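How Do You Teach a Robot to Put Away an Orange?

Think about the last time you put a piece of fruit in a basket. Did you have to think hard? Probably not! Your eyes found the fruit, your hand went out, your fingers closed just enough, and in it went. The whole job took a couple of seconds, and you may have been talking to a friend the entire time.

Now imagine explaining that job to someone who has never had a hand. How wide should the fingers open? How hard should they squeeze? When do you let go? What if the orange rolls? You would fill a whole notebook and still leave things out.

That is the puzzle robot builders face every day. One of the most exciting answers they have found is wonderfully simple: don't explain it. Show it!

Learning by example

You already know how to learn by example. Nobody handed you a rule book for recognizing dogs. You saw big dogs, tiny dogs, muddy dogs and dogs in sweaters, and after a while you could spot a dog you had never met before.

A computer program can learn in a way that is a little bit like that. We call it a learning system. You give it lots and lots of examples, and it looks for patterns in them. Each time it makes a guess, the guess gets checked against what the example shows, and the program changes itself a tiny amount so that its next guess will be better. Then it does that again. And again. And again!

A robot's learning system needs a special kind of example. A photo of a basket full of oranges won't do it, because the photo doesn't say how the oranges got there. The robot needs to know what the job looked like at every moment and also how the arms moved at every moment. Those two things have to be saved together, like the pictures and the sound in a movie.

Meet the learning table

At a workshop in Harnberg, a team collects examples like these for a two-armed robot called Morico. Brigitta Hollenstein is in charge of the collecting. She has a favorite rule, which is written on a card above her desk: "One small job, done many ways."

The small job for this project is fruit in a basket. It sounds easy, but it has plenty of parts hiding inside it. Find the fruit. Find the basket. Choose an arm. Reach, grip, lift, carry, lower, let go. That's a lot of steps for something we do without thinking!

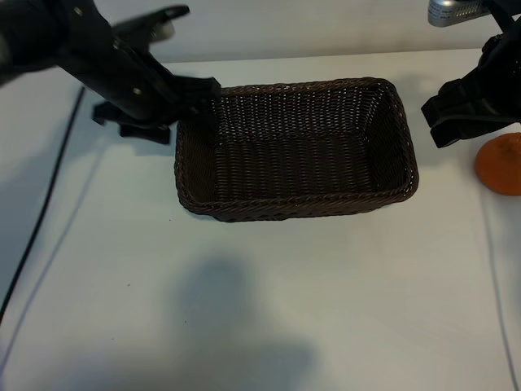 Two robot arms, one woven basket and an orange on the right.

Robot arms like Morico's end in grippers, which do the work of hands. Look how close the left gripper is to the basket's rim. Now find the orange. Which arm would you pick to fetch it? If you said the right one, you are thinking the way a robot teacher thinks. The right arm has a much shorter trip to make.

A wicker basket is an interesting thing to practice with, too. It has little gaps in its sides and a thick braided edge at the top. A person knows right away that it is all one basket, gaps and all. A learning system has to work that out from its examples.

Who moves the arms?

In the beginning, the robot can't do the job by itself, so a person does the moving. This is called teleoperation. "Tele" comes from a Greek word meaning "far off." You will find the same piece hiding in "telephone" and "telescope."

Brigitta's team uses a set of hand controls that they named Ullico. The driver sits at the controls and moves their own hands, and the robot's arms copy them. Left hand moves, left arm moves. Pinch your fingers, and the gripper closes. It feels very odd for the first few minutes. New drivers nearly always hold their breath!

While the driver works, a computer saves everything. It saves what the cameras see, and it saves the position of each joint, many times every second. One complete try at the job, from start to finish, is called an episode. When the driver finishes, the table is set up again and a new episode begins.

The Harnberg team has planned 3000 episodes of the fruit job. A good driver can record 43 of them before lunch. After every 20 episodes the driver takes a break, stretches and has a drink of water. Tired drivers get wobbly, and then the robot would learn to be wobbly too!

Why so many?

Let's try a thought experiment. Suppose the orange sat in exactly the same place in every single episode. The learning system might notice that the orange was always in that spot, and it might learn to reach for the spot instead of learning to look for the orange. Then one day somebody moves the orange over by the width of your hand. The robot reaches out, very sure of itself, and grabs a nice big handful of air.

So the team changes things. They move the fruit. They turn the basket. They start with the arms in different places. Some days the window blinds are open and some days they are shut. They use nine different kinds of fruit – the kiwi is the hardest to see, and the banana is the hardest to let go of neatly.

Mistakes can be helpful as well. If a driver misses the fruit and then goes back and picks it up properly, the team often keeps that episode. Now the robot has an example of what to do when things go wrong. The episodes they throw out are the ones where the driver gave up halfway, or where a camera stopped working.

Eyes near the hand

People have two eyes, and both of them are on the face. Robots can have eyes wherever the builders want to put them! Many robots have one camera beside the table, which shows the whole job, and a small one on each arm, close to the gripper. The small camera goes wherever the arm goes. When the fingers come close to a piece of fruit, it gets a view that the camera beside the table could never get. 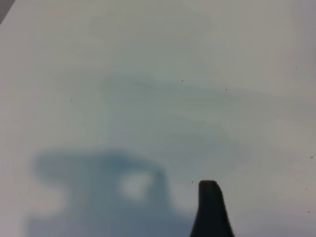 Shadows are one of the trickiest things for a learning system to get used to. You have been looking at shadows since you were a baby, so you hardly notice them anymore. To a camera, though, a shadow is just a darker patch, and a darker patch could be anything. With a camera down near the gripper there is often a big one in view, like the blurry blue-gray shape on the white surface, which has an arch at the top and a bright patch inside it. The dark finger poking up at the bottom is a solid thing, with a much sharper outline than the shadow next to it. You can tell them apart in a blink. The learning system gets better at it by meeting many, many shadows in its examples, in all sorts of shapes, until it stops treating them as something important.

There are also tiny specks on that surface. Did you spot them? Little things like that turn up in real life all the time, on kitchen tables and classroom desks, and a helpful robot has to be able to carry on with its job and not get distracted by a crumb.

From examples to action

When enough episodes have been saved, it is time for training. That is the part where the computer goes through all the examples and makes those tiny changes to itself. Nobody has to sit at the controls for this. The computer can work right through the night while the drivers are home in bed.

Then comes the day everyone looks forward to. The driver lets go of the controls, and the learning system gets its turn at moving the arms. The team puts the fruit somewhere new and watches very closely. One person always keeps a hand by the stop button, just in case.

The team's older robot, Gasser, had its first turn in September. It got a lemon up into the air, carried it all the way over to the basket and then forgot to open its gripper! Everybody cheered anyway. Then they went back through the saved episodes and found that most of the drivers had been letting go very quickly, so there were hardly any moments showing that part of the job. What did they do? They collected more examples, with slower, clearer letting go.

That is how a lot of this work goes. You collect, you train, you test, and the test tells you what to collect next.

Try it yourself: be the robot, be the driver

You will need two people, a bowl or small basket, a piece of fruit, a pair of oven mitts and a scarf for a blindfold.

1. One person is the robot. The robot puts on the oven mitts and the blindfold and sits at a table.

2. The other person is the driver. The driver puts the basket and the fruit on the table.

3. The driver may only guide the robot's arms by holding them gently at the wrists. No talking! When the driver taps once, the robot closes its hands. Two taps means open.

4. Get the fruit into the basket. That's one episode!

5. Move the fruit and the basket to new places and do it again. Do five episodes, then trade jobs.

Talk about it afterward. Which part of the job was hardest? Did the robot start to guess what was coming next? Did it ever guess wrong?

Words to know

Gripper: the part at the end of a robot arm that holds things.

Teleoperation: moving a robot from a distance, using controls.

Episode: one recorded try at a job, from beginning to end.

Training: the time when a learning system goes through its examples and changes itself to make better guesses.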